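Path follower build log
Shared bench, back room
July 1, 2019

Big day for Destis. It drives itself down the park path now, on its own camera, with me walking behind holding the kill switch and grinning like an idiot. Notes while I still remember everything.

State of the build going in

Chassis is the same one as last month, the low flat one with the two front posts. I thought about sawing the posts off and then left them, which I'm glad about (more on that below). Drive is two gear motors on the rear, one driver board, battery strapped down under the deck. The motor brackets I bent out of scrap last December are still holding! I check them every time and every time they're fine.

Controller code is the third rewrite. We call this one Zilari. The old one, Brasov, tried to find the edges of the path as lines and steer between them, and it was great in the workshop with tape on the floor and hopeless outdoors. Zilari doesn't care about lines. It takes the bottom half of the picture, sorts each patch into "path" or "other" by color and texture, finds the middle of whatever it called path, and steers for that. Much dumber, much better.

The patches were trained on 1000 stills I saved from pushing the thing by hand. Labeling those took most of two evenings and a lot of tea. Worth it.

Out on the path

Overcast the whole time, with heavy cloud, which I was happy about. My bench tests with the lamp pulled over to one side had the classifier calling every hard shadow "other", and I wanted one outing where shadows weren't the problem I was looking at. Flat gray light is cheating a little. Fine, I'll cheat on the first run.

The stretch by the palms is the one I was worried about. The paving has no curb there, and on the right the sand comes right up and mixes into the paving, nearly the same color. Brasov would have had nothing at all to hold on to. Then the ground goes over a small rise, so the far end of the path just stops at a bright strip and there's sky on top of it.

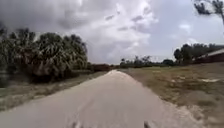

What Zilari did with the sand

It drifted right. Not off the path, but it hugged that side more than I like, and looking through the saved masks afterward the reason is plain: it counted a good chunk of the sandy verge as path, so the "middle" it was aiming at sat too far over. On the left, where there's grass, the mask edge is lovely. Clean as anything.

Things to try, easiest first:

Add more sand patches to the training set, labeled by hand, close-up ones especially.

Weight the left edge more when the right one is fuzzy. If one side is sharp and the other is mush, trust the sharp one and assume a path width.

Texture at a finer scale. The paving has a faint speckle and the sand is coarser, and at the size I shrink the pictures to, both come out as the same beige-gray nothing. Could run the bottom strip only at full size. The board may be able to take it, I need to time it.

The crest was a nice surprise. I had set the look-ahead far out, and I expected it to wobble when the path ran out of picture. It slowed down, kept straight, and picked up the rest as it came over. That is the speed rule doing its job (less path in view, less throttle) and I wrote that rule at midnight and had no faith in it whatsoever.

The posts

Back to why I'm glad I kept them. They stick up into the bottom of the camera view, one on each side, and I'd been masking them out as a nuisance. But they're bolted to the chassis, so they never move in the picture unless the camera moves. Which means they tell me if the mount has slipped! I compared the first still and the last still of the outing and the posts had shifted by 2 pixels. So the new camera clamp is good. The old one would slump over the length of one run and I never knew until the steering went strange.

I'd like to make this automatic. Look for the posts at startup, compare with the saved position, refuse to drive if they're off. They're blurry that close to the lens and they come out dark in some stills and pale in others, so matching on brightness won't do it. Maybe outline only, or a strip of bright tape on each tip. Tape first, I think.

By the water

The pond stretch has the curve, a gentle one to the left, with a grassy bank between the path and the water. I walked on the water side the whole way with my thumb on the switch. No use pretending I was relaxed. The water is dark and the path is pale, so in theory it's the easiest thing in the world to tell them apart, but a wrong guess there costs me a board and two motors. 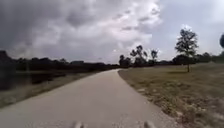
Steering through the bend was smooth enough that I forgot to take notes, so this part is from the log file. Small corrections, all the same sign, no hunting back and forth. The gain I settled on for the workshop floor carried over without a change, which I didn't expect on concrete. The ragged gravel on the right gave the mask a bitten-looking edge, but the bites average out and the middle line barely moved. Compared with the sand it was nothing. Gravel and dirt against grass, good. Sand against paving, bad. That's the whole lesson of the day.

One odd thing. Over the near part of the path there are speckles and darker gray patches, and the classifier punched little holes in the mask wherever they were a bit bigger. It didn't matter for steering. It will matter if I ever use the mask for obstacles, so I should fill small holes before doing anything clever.

Bench list for next time

Tape on both post tips, then write the startup check.

Label the new stills. I have another 1000 from today, and most of them are boring, so pick out the sandy ones first.

Longer lead on the kill switch receiver, the plug was nearly out when I got back.

Redo the strain relief on the left motor wire. Hot glue is not a plan.

Time the full-size bottom strip on the board.

Copy the Erdem folder off the old card before anyone formats it. The battery logs are in there and I want to compare the voltage sag over the rise with the flat run.

Leave Brasov in the repo, but move it out of the main folder. I loaded it by mistake this morning and spent far too long wondering why the wheels wouldn't turn.

Battery is on the charger, left shelf, please don't unplug it.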